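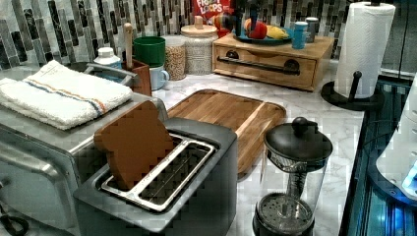

Print this page | E-mail this page
Search this site: Enter keywords Go

The Gray Lady of the Torkumlow Mill: My Folklore Project Report

For this project we each had to pick a local ghost story and find out how much of it holds up. I picked the Gray Lady because my cousins used to scare me with her every summer, and I figured I already knew half of it (wrong!). The mill is outside Torkumlow, up the river road past the Manalo bridge, and it has been closed for longer than my parents have been alive.

The way I always heard it, a woman who worked the night shift walked out onto the dam to look for her brother and never came back. Now she supposedly walks along the top floor with a lantern, and if you see the light pass all the windows you'll have bad luck for a year. Some people say seven years. My cousins said you'd lose your teeth, which I haven't found in any other version so I think they made that up.

I started with a survey. I handed out a one-page sheet at school and at the Prostwood library and got 41 back. Of those, 22 people had heard of the Gray Lady before. Most got it from an older relative, and a few got it from a TV show that filmed at the mill one fall. I watched that episode twice. The crew hears a knock and everybody runs, and then it goes to commercial – when it comes back they're already in the parking lot. They also say the mill is in Vestia, and it isn't. Vestia is the next town over and they have their own ghost (a dog).

Next I went through the old newspapers on microfilm, and this took forever. The reader at the library only goes one direction unless you hold the knob down. I was looking for a drowning at the dam and I found two, but both were men, and one of them was fishing. The earliest mention of any lady at all was a Halloween column that called her the "White Lady." She doesn't turn gray until a lot later, in a booklet the Prostwood historical society sold for a dollar. So the color changed somewhere in between, and I'd love to know who did it!

I also wanted to see the light for myself. My mom drove me out there and we parked across the river, where it's legal to be. We stayed over two hours. I saw a light move across the top floor three times and my heart about stopped the first time, but every single one matched a car coming around the curve behind us. I wrote down each car and each light so I could check them against each other. It was also really cold and I forgot gloves, so my notes from the end are hard to read.

Some things I would do differently: ask on the survey what color the lady was, and go out on a foggy night, because two people wrote that she only comes with fog. I can't say anything about the knocking either way. We weren't allowed inside, and the sign on the gate means it.

I still don't like looking at those windows, even knowing about the cars. My aunt says there's another story about the Manalo bridge that's older than this one, and I'm going to ask her for it in April when she visits.

Last updated: April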